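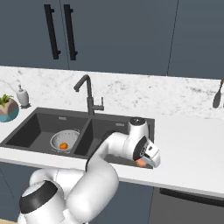 Illustration: Bratura Studio

Filed under: Home & Kitchen > Slow Living

The Case for Washing Up by Hand

Edileuza Bastos has owned a dishwasher for 16 years and uses it to store baking trays. She runs a supper club called Harnari out of her house, and at the end of the night, with plates for 2 long tables piled up by the tap, she rolls up her sleeves and looks happier than she has all evening.

I spent a night in August drying for her, and I've been a convert ever since! Her method is simple and a little strict. Glasses go first, in the hottest water you can stand. Then silverware, then plates, and the greasy pans wait their turn at the very end. She changes the water twice and never lets knives sit under the suds.

She learned it from her aunt Lora, who cooked at a boarding house in Xavier and fed 105 people on feast days (the whole family got drafted, children included). "We sang, we argued, we got soaked," Bastos says. "Everything I know about my cousins, I heard over dirty plates."

And the talk really is the best part. Guests who had barely spoken at dinner wandered in with a towel and stayed for an hour, swapping recipes and bad travel stories while the rack filled up. Try it the next time you have friends over. Put on some music, hand out the towels, and leave the roasting pan to soak until morning.

Comments

marthak: My husband washes, I dry. Best half hour of our day.

Old Skillet: Glasses first, always. My mother would have walked out over anything else.

pjdrew: Lovely read, but I'm keeping my dishwasher!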